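Mavel Residents' Association
Minutes of the May meeting, ground floor room
Meeting opened 6:35 p.m.

Chair: Marthinus Mofokeng
Apologies: as listed on the sign-in sheet

1. Minutes of the last meeting

Accepted with one correction. Under "Parking," the repainted bays are the ones on the north side of the building.

2. Matters arising

The stairwell light on the third floor has been replaced. The one outside the laundry room still flickers. Marthinus to call the electrician again.

3. Report on the Dovstead open day

Marthinus and four members went to the open day at Dovstead on Friday. Total attendance for the day was given as 244. Our group was booked on the 2 p.m. tour.

The talk was given by a team leader from Hustau, who run the household handling project there. They are teaching robot arms to do small jobs in ordinary homes: picking things up off a table, folding a towel, putting shopping away. People do the jobs first, holding a gripper in each hand, and the recordings are used to train the arms. The tour group was told that a single job may be recorded 100 times or more before it is any use, with things moved to a different spot each time.

After the talk there were two demonstrations. In the first, a robot arm on a bench picked up cups and set them on a shelf. It dropped one and took a long time over another. In the second, a member of the Hustau staff used the hand-held grippers, and visitors could then try them. Three of our group did so. The general view was that the grippers are light enough but the wrists get tired, and that soft things are harder than boxes. Judging how far the fingers are from the table also takes practice.

Questions from our group, with the replies given:

Whether the work is done only at Dovstead. No. A good part of it is done in homes and rented rooms, on whatever table is there, with everyday items such as tissue packs and towels.

Whether the recordings show people's faces. The cameras are on the grippers and point at the hands and the table. Other parts of the room do get in. Anyone taking part signs a form first and can ask for a recording to be deleted.

Whether an arm will be on sale soon. No date was given.

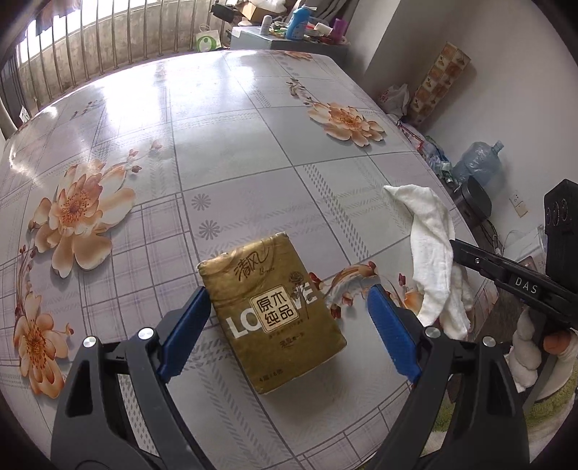 Members who had not gone asked what use this would be to older residents. Marthinus said the staff were careful not to promise anything, and that lifting a person or helping on the stairs is not part of the project. One member said she would want to see it work in a small kitchen before forming an opinion. Another asked about noise. The arm on the bench was quiet enough to talk over.

Hustau has offered to come here and repeat the hand-held demonstration. They need a table, two power outlets and about an hour. Agreed to accept, vote by show of hands, none against. Marthinus to write to them and ask for an evening.

4. Transport costs

The minibus from Mkhize came to $47 after the group discount. Agreed to pay this from the outings fund.

5. Any other business

The key to the bike store is missing from the hook. Whoever has it, please put it back.

Meeting closed 7:50 p.m. Next meeting same room, date to be posted in the lobby.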